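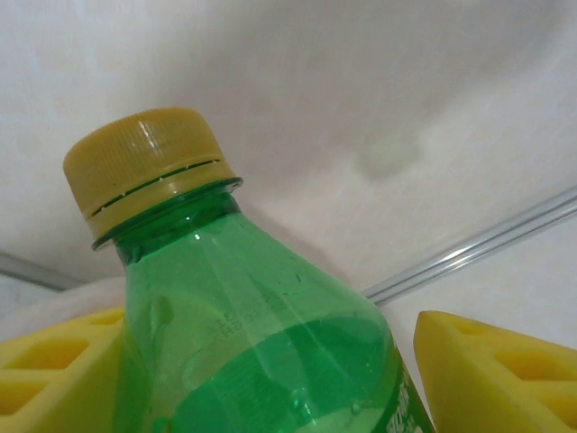

8 min read

Lundside 29

The Lundside 29 is a cruising sailboat designed by Maricel Rivera and built in fiberglass by the Pichler yard. It is a masthead sloop with a fin keel, a rudder hung on a partial skeg, and tiller steering. The boat was meant for couples and small families who sail along the coast for a week or two at a time, and it has earned a loyal following for its roomy cockpit, its easy manners under sail, and an interior that feels a good deal bigger than the hull that holds it.

The name comes from Lundside, the inlet where the yard has its slipway. Owners usually just call the boat "the 29."

Design background

Rivera had drawn only one production boat before this one, the smaller Emer, a delightful daysailer with a cuddy cabin and a centerboard. The Emer sold well to people who sailed from trailers, and many of them came back to the yard asking for something they could sleep in without crouching. The first sketches for a bigger sister were simply a stretched Emer. Rivera dropped that idea early, because the centerboard trunk would have split the cabin down the middle, and started over with a fixed keel and a fuller stern.

The finished hull keeps the Emer's nearly plumb bow and its sweet, gently rising sheer line. Below the water it is quite different. The forward sections are a moderate V, which softens the motion in a short chop, and the bilges are firm enough that the boat stands up to a breeze before it starts to lean. The widest point is a little aft of the mast, and the beam carries well back to give the cockpit its generous width.

Deck and cockpit

The cockpit is the best thing about the boat and was plainly meant to be. The seats are long enough to lie down on, the backrests are angled so that a person can sit comfortably on either tack, and the coamings are wide and flat on top. There is a deep locker to starboard that swallows fenders, lines, and a folded inflatable, and a shallower one to port over the quarter berth. A hinged section of the transom drops down to make a swim platform with a folding ladder.

Side decks are wide for a boat of this size. The shrouds come down inboard, close to the cabin side, so crew can walk forward outside them with a hand on the rail molded along the cabin top. The anchor sits on a single bow roller with its own self-draining well behind it. Early boats had a manual windlass as an option; later boats were pre-wired for an electric one.

Rig and sails

The mast is stepped on deck over a compression post and carries a single set of swept-back spreaders. The standard sail plan pairs a full-battened mainsail with a modest overlapping headsail on a furler. Halyards and reefing lines all lead back to the cockpit, which makes the 29 a wonderfully simple boat to sail shorthanded. The mainsheet runs to a short traveler on the bridge deck, in easy reach of whoever has the tiller.

A version with a taller mast, called the Wultari, was offered for lakes and other light-air sailing grounds. It has more mainsail area, a deeper keel with a small bulb, and a removable bowsprit for an asymmetrical spinnaker. The interior is the same. Wultari boats can be recognized by the blue stripe that wraps around the transom, where the standard boat has its stripe only along the sides.

Accommodations

Going below, the galley is to port at the foot of the companionway and a forward-facing chart table is to starboard. The galley has a stove with an oven on gimbals, a single deep sink, and a top-opening icebox. The saloon has straight settees on both sides of a drop-leaf table, and each settee makes a proper sea berth with a canvas lee cloth. The head compartment is between the saloon and the forward cabin, with a hanging locker across from it. The forward cabin has a V-berth with a filler cushion.

Many owners have a soft spot for the quarter berth, a snug tunnel of a bunk that runs back under the cockpit seat. Children love it. Adults tend to fill it with sails.

Ventilation is excellent. Two opening hatches, a pair of dorade vents, and opening ports in the head and galley keep air moving through the cabin even at a crowded anchorage. Joinery is plain and sturdy, with rounded corners and fiddles that are tall enough to do their job.

Engine and systems

Power comes from a 15-horsepower diesel under the companionway steps, driving a fixed propeller through a conventional shaft. The steps lift away for access to the front of the engine, and a panel in the quarter berth opens up the side. The fuel tank is under the cockpit sole and the water tanks are under the settees, low and close to the middle of the boat.

Under sail

The 29 is well balanced and light on the helm. It tacks without fuss, holds its course nicely with the tiller lashed for a minute or so, and tells its crew clearly when it wants a reef. Going upwind in a real sea it is drier than most boats with such a low cabin. It is at its happiest on a reach in a moderate breeze, when the long waterline comes into play and the boat seems to settle down and run. Backing up under power takes some practice, as the stern walks noticeably to port.

Known issues

Buyers of older examples are usually told to check the bedding under the stanchion bases, where leaks can reach the core of the side decks. The original saloon hatch can craze in strong sunlight, and replacement lenses are cut to the same pattern as the one on the Emer. On some early boats the compression post rests on a wooden pad that should be inspected for rot. The pad was changed to solid fiberglass during the production run, and the newer part fits the older hulls.

Owners' group

An owners' group shares drawings, sail plans, and upgrade notes, and keeps a register of hulls by sail number. Members meet each May at Lundside for a weekend of cruising in company and a gentle race around the inlet marks, in which Emers are warmly welcome and start first.

See also

Emer (daysailer)
Wultari (tall rig)
Pichler yard

Last updated 2021-08-22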